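June, bench 3 / sim notes, gripper comparison cont'd

Picking up from where I left it before lunch. Question is still whether we keep the Curnstead two-finger model for the tray task or swap to the Brukley one with the longer pads. Natalia wants an answer before she sets up the long batch, so trying to get enough runs in today to say something.

Setup so far:
- sim only, no real arm until the scene file is settled
- two trays, teal and pink, random yaw on each
- wrist cam view, brown table texture
- controller = Ocampo build, default gains, nothing touched
- 40 resets per gripper to start, then look

9:50. Curnstead loads fine. Brukley loads with the fingers swapped left/right, closing the hand opened it. Sign flipped in the joint file. Fixed in my copy, NOT in the shared one yet, so dont pull mine over yours without looking.

10:30. First 40 with Curnstead done. Most misses come from the same thing, the planner picks a grasp on the long side of the tray and the opening isn't wide enough once the tray is turned. On the short side it's ok. Fingers touch the rim, slide a bit, then hold.

11:15. First 40 with Brukley. Better on turned trays, worse when the trays are close together. Pads are long enough to hit the neighbor on the way down. Had 6 resets where the second tray got pushed before the first was even touched. Those count as fails in my sheet even if the lift worked after. Natalia, say if you'd rather score them separate.

Reset position matters more than I figured. With the wrist low the cam loses part of the trays and the pose guess gets jumpy.
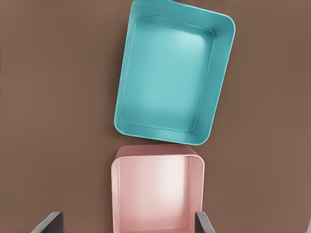 Wrist view, fingers open. Teal turned, pink close to square, hardly any gap between rims. Both trays run out of view.

This kind of layout is the one I care about. Nowhere to put a finger between the two rims, so any grasp that wants the shared side is out. Has to be left/right on the pink, or go for teal first from the far side. Planner doesn't know that. It scores each tray alone and never checks the neighbor.

Tried a quick hack: reject any grasp where the finger box overlaps the other tray's box. Works but the boxes are axis aligned, so with a turned tray it throws out good grasps too. Need the oriented box. Gekik has a function for it in the old bin picking code, look there before writting a new one.

1:40. Raised the start height by 3 cm and reran a handful. Pose guess calmer. Finger tips look smaller in view too, which helps the segmentation, it was taking bits of the right finger as tray edge when the two overlapped. Bright spot inside the pink tray is still a pain, mask gets a hole in it there. Turned the light down in my scene, helps some. Not a fix if the real lights do the same.

2:20. Step size. Ran at 2,000 physics steps per episode all morning. Brukley times out on the slow close with that. Not fair to call those misses. Bumped the limit for both and threw out the timed out ones, will redo them.

Where I'm at: leaning Curnstead for close trays, Brukley if we can promise a gap. We can't promise a gap. Want the oriented box check in before I commit to that though, since half the Brukley trouble is bad grasp choice and the hardware model gets blamed for it.

To do
- push joint sign fix to shared repo, tell Natalia
- oriented box check (Gekik code)
- redo the timed out Brukley resets
- same seeds for both grippers this time!! this mornings were different, my fault
- try the higher start as default
- ask Natalia Medrano's group login for the big machine, mine expired

4:05. Seeds matched, Brukley redo running now. Numbers go in the sheet, tab 3.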